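Subject: Re: [clamutbridge-sound] Which speaker for the hall veranda?

Hi all,

Sorry for the slow answer, it's been one of those months and I only sat down with a cuppa and the whole thread last night. Pirjo Juntunen wrote:

> We have up to 300 dollars left over from the April dance and would
> like a portable speaker for the veranda. I was told to wait for the
> big November sales but the ads make my head spin. Does it need to be
> a big one? Somebody offered us a second-hand Zarkel. It also has to
> live outdoors a bit, and I can't lift much since my shoulder.

Pirjo, lovely to see you back on the list! I have owned more portable speakers than any sensible person should, so I'll tell you what I'd do with the money and you can ignore the lot.

First, the Zarkel. I had one for years and was very fond of it, but the battery is glued in, and once it goes you have a speaker that lives at the end of an extension lead. Ask the seller how long it plays at a decent volume with the cord out. If they go vague on you, offer 30 dollars or walk away. The small Skivero is the one I take camping now, and the battery comes out with two screws. It won't rattle anyone's windows, but for a veranda full of people chatting over a sausage it's plenty, and you could carry it in your good hand.

The big party models with the coloured lights are great fun (my nephews adore theirs), only they weigh as much as a small dog and they are all bass. On timber decking that bass goes straight into the boards and you lose the singer altogether. Whatever you end up with, stand it on something soft, a folded towel or an old cushion, and keep it out of the corner. 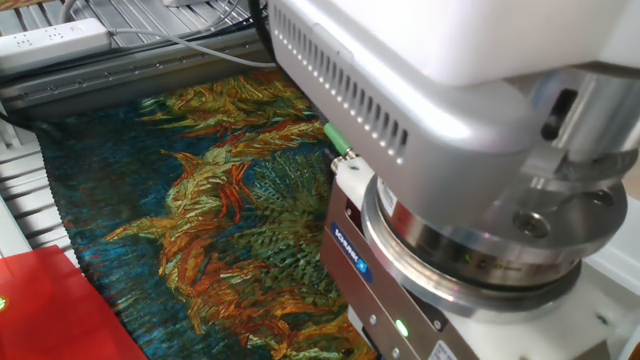 Paulík wrote back to me off-list that the corner is exactly where he'd put it, as you get more sound for the same battery, and that a bit of boom never hurt a polka. He also reckons two small ones paired up beat one large one every time, and that we should haggle even when there's a sale sticker on the box.

Well, he's right about the haggling! On the pairing I'm less sure. Two of the same model will usually talk to each other happily enough, but older and newer versions under the same name often won't, and the box doesn't always tell you. If you go that way, buy both on the same day from the same shop and try them together before you leave the counter.
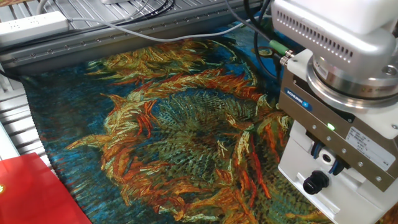 As for the November sales, by all means wait if you're not in a hurry, but write down today's price first – on paper, on the fridge, wherever you'll find it again. Last year I watched a speaker go up by 100 dollars in October and then come down by 100 with a great fuss about it. I did get 10 dollars off a carry case, so I can't complain too loudly.

Oh, and ask about an aux socket if the dance callers are still using that old CD player. Plenty of the new ones are Bluetooth only.

If you'd like to hear the Skivero before spending anything, I can bring mine to the hall next time I'm over in Clamutbridge. Just let me know what time you're usually there, mornings suit me best.

Cheers,
Bev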